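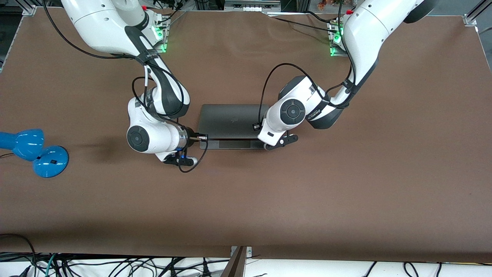
I've been running Vindska on my own domains since September, and a few people have asked whether it's worth paying for, so I've finally sat down to write it up. Short version: yes, mostly, with one big grumble about the alerts. Longer version follows, so put the kettle on.

If you haven't come across it, Vindska keeps an eye on everything you've got facing the internet. You give it a domain, it goes off and finds the subdomains, the open ports, the expired certificates and the login page somebody put up for a demo and forgot, and then it keeps checking. There are plenty of free tools that do bits of this (I've got a folder of shell scripts that do most of it, badly), but I was sick of being the person who had to remember to run them.

I look after the web side of a smallish company that sells marine parts, plus a handful of hobby sites and my cousin's campground booking page. All up it's 80 hostnames that I knew of. Vindska found 100. I went a bit cold reading the extra ones! Most were harmless, old mail records and a wildcard that was answering for things it shouldn't, but one was a staging copy of our parts catalogue with directory listing switched on. I'd have sworn in court that I'd killed that server. I had killed a server. Different one.

Setup was the nicest part. You prove you own the domain with a TXT record, wait for it to notice (mine took long enough that I made toast), and the first scan starts by itself. No agent to install, no sales call. The dashboard is plain and grey and I like it a lot. There's one list, you can sort it by how worried you should be, and clicking a row shows you the raw response that made it worried. That last bit matters to me more than any of the charts. I've used Brolus at a previous job and it would tell you something was "Critical" in a big red box and then make you dig through three menus to find out what it had seen, and half the time it was a version number in a banner that had been patched by the distro ages ago.

Vindska isn't perfect on that front either. It flagged our mail server for an old bug that had been backported, and it flagged it again after I marked it as a false positive, then a third time. I wrote to support and got a reply from a real person, Nhi Châu, who explained that the ignore rule was tied to the IP address and our host had moved us. Fair enough, and she told me how to tie it to the hostname instead, but that setting is two pages deep and should be the default in my opinion.

Now the grumble. Alerts. Out of the box you get an email for every change, and a certificate renewal counts as a change, and so does a new response header. When our CDN did some sort of rolling update overnight I woke up to a full inbox and a phone that had given up. You can group them into a digest, but then the serious ones go in the digest as well, unless you write your own rule with their little filter language. I got there after an evening of swearing. Ravinder Chisholm has posted a set of rules on the user forum that I ended up copying nearly line for line, so start with those and save yourself the bother.

The API is good. Everything in the dashboard is in the API, the tokens can be read-only (thank you!), and the limit of 1000 requests a day has been plenty for me. I pull the results each morning into a text file and diff it against yesterday's, which is a very old-fashioned way to work but I trust it. Lajos Borbély, who I share an office with, has his going straight into the ticket system and says he's had no trouble, though he did manage to open a ticket for every port on a printer.

Port scanning is where I'd like more. The standard plan only checks the first 2000 ports, and if you're the sort who hides SSH up in the high numbers (I am, don't write in) it won't be seen. You can add ports by hand. I'd forgotten half of mine.

Would I pick it over the others? For a small shop, I think so. Fundstead does more, including cloud accounts and leaked passwords, and if you've got a proper security team you'd probably want that, but I found it heavy going in the trial and I never did get the colours in the report to match what they were supposed to mean. Brolus I've already had my whinge about.

I've paid for another year. If they sort out the alert defaults I'll come back and edit this. Oh, and the dark mode is awful, leave it off.

Recent posts

Moving the campground site off shared hosting
Doucette password manager: six months in
Why I stopped using wildcard DNS
Guest post: Sheldon Lemieux on reading mail headers
My backup routine, with apologies to Laurier Doucette
Fundstead trial notes, part one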